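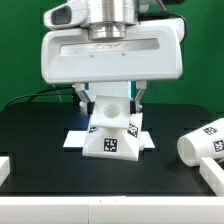 R. Ivanyshyn
Cell Lead, Ludier Automation Workshop

About us

Ludier sets up and looks after small robot cells for schools and repair shops. We started at Cullerach with one bench and one arm, and cell 5 is still the one we learn on. It has a black table with a white rail along the front, a green backdrop, and white test parts with square markers on them. We add a printed marker board when we check the cameras against the arm.

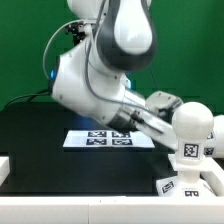
How we look after cell 5

Every October the cell gets a full service. In between, we check the finger pads, wipe the markers and go over the cable where it loops at the wrist - that cable has been replaced twice. After any change to the gripper we run 232 moves with the test parts and write down each miss. Last time there were 37, nearly all from one loose pad. 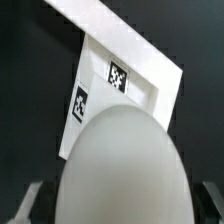 Feltier wrote to us that 232 moves is too few after a pad change, and that their own shop would not sign off on a cell before 807. We tried the longer run and have kept it for new fingers.

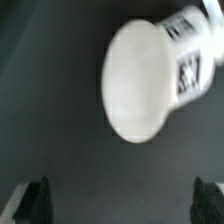 The short run is still what we use for weekly checks. Both record sheets are kept in the binder by the cell, and visitors are welcome to read them.

Page updated March 2026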